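Do you need a written pass/fail rule for a pick and place demo?

Posted by Lilibeth Talavera

Hi all, bit of a beginner's one. We've got a two-armed setup at work (I'm at Jandon, we're tiny) and we're meant to be logging whether each pick "passed". My colleague marks a pass when the object is off the table, I mark it when it's landed in the right place. We've got 112 runs logged so far and our numbers don't agree at all! Is there a proper standard for this or do people just make it up?

Zofia Żak

Just pick one and stick to it. We've done 3,000 that way, no bother.

Dorota Kołodziej

I don't know of one official rule that would settle it for you, so you'll be writing your own. Keep it to one side of paper and tape it up by the bench. Ours has a start state, an end state and a list of what makes a run void (somebody leaning over the table is top of the list, and yes, it was me). Do it before you log any more, and please don't go back and re-mark the old runs from memory. Keep them in a separate folder with a note saying the rule changed.

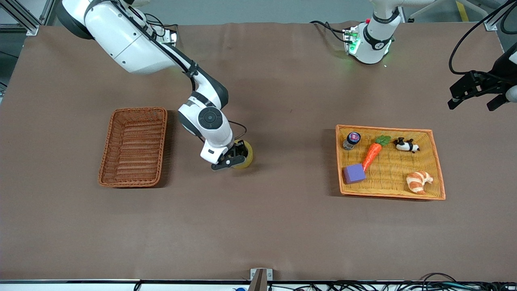
The end state is the bit worth arguing over. I'd never score a run halfway through, however nice the grip looks. With the fingers closed on that yellow thing and one basket still empty, I'd write "held" and leave the pass column blank until it's been let go. Your sheet also needs to say which container counts, as there's the empty basket on one side and the tray with the carrot, the croissant and the panda on the other, and two people could easily assume different ones. Same goes for things lying on their side like the panda: decide now if that's allowed. Oh, and name the arm as well, left or right, from the robot's point of view!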